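Gotis Reopens Its Old Pottery Hall as a Public Craft House

August 23, 2019

The old pottery hall in Gotis is open again, and what a difference a roof makes! After standing shut for years, the long brick building by the river let people in this morning as the Gotis Craft House, with clay on the ground floor, drawing upstairs and a very good smell of fresh bread from the bakery counter near the door.

The line went past the bus shelter before the doors were unlocked. Plenty of people had come to look at the building itself. Many in town had a parent or grandparent who worked there when it turned out mixing bowls and drainpipes, and you could hear them pointing out to each other where the wheels used to stand and which window always stuck. (It still sticks. The builders left the original iron catches in place and they have their own ideas.)

The town bought the hall from Cullus, the tile company, which had used it for storage and then for nothing much at all. Repairs started in January. The roof came first, then the floor, then the two big kilns, one of which has been kept as it was so visitors can step inside and look up at the blackened bricks. The other was past saving and its bricks have gone into the garden wall.

What you can do there

The clay room is the heart of the place. It has a row of wheels along the river side, long tables for hand building, and shelves that were already filling up with wobbly pots by lunchtime. Beginners get a short lesson and an apron, and then they are let loose. Three electric kilns in the back room do the firing, and pieces are ready to collect in two weeks.

Upstairs is all about drawing and color. The light up there is wonderful, with windows on both sides and a view over the weir. Classes this fall include charcoal, pastel, ink and a Saturday course in making your own drawing materials, from willow sticks to pressed pigment. That last one filled up before the doors had even opened, and a second group has now been added.

A small lending library has come with the building too. It holds 897 books on craft and design, most of them passed on by the Tan Street school when it closed its art wing, and anyone with a town library card can borrow them. There are some treasures in there, including a whole shelf on glazes with notes penciled in the margins by people who had clearly tried every recipe and had strong feelings about the greens.

A fair with something for everybody

The opening runs through the weekend with a makers' fair in the yard. Stalls are selling bowls, baskets, printed cloth, wooden spoons and soap, and there is a free table where children can press leaves into clay and take the result home in a paper bag. The Flukel brass band plays at noon and again at four, weather permitting, and they play loud.

One of the nicest corners is the materials room, just off the main hall, where the plain stuff that everything else starts from is laid out for people to pick up and feel: raw clay in different colors, lumps of chalk, bundles of reed, undyed wool. Children who had been dragged around all morning suddenly didn't want to leave. A rough lump of river clay next to a finished jug says more than a wall of posters could, and the room will stay open all year.
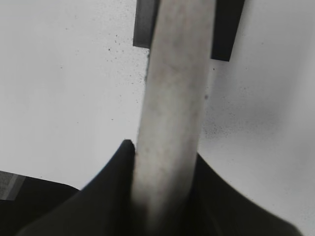

Prices and opening hours

Getting in costs nothing, and the yard, the old kiln, the library and the materials room are free at all times. Classes are paid for by the session, with a lower price for students and anyone over 65. Clay is charged by weight after firing, so a small cup stays cheap even if it took you all afternoon and four tries.

The Craft House is open Tuesday through Sunday, from ten until six, with a late evening on Thursdays for people coming from work. The number 12 bus stops right outside. Parking is tight during the fair, so those driving in are asked to use the field behind the swimming pool and walk over the footbridge — it takes five minutes and the river path is lovely right now.

The town has set aside money for the first year and hopes for 2000 class bookings by next summer. Judging by the crowd at the sign-up desk this morning, that may come early. The desk ran out of forms before eleven and finished the job on the backs of bakery bags.

Still to come is the cellar, which was used for drying clay and has a fine arched ceiling. It needs new drains before anyone can work down there. Plans for it include a print shop with two hand presses, and anyone who knows of an old press sitting in a barn or garage is warmly invited to get in touch at the front desk.

The fair continues tomorrow and Sunday from ten o'clock. Bring a bag for your pots, and old shoes if you mean to try the wheel.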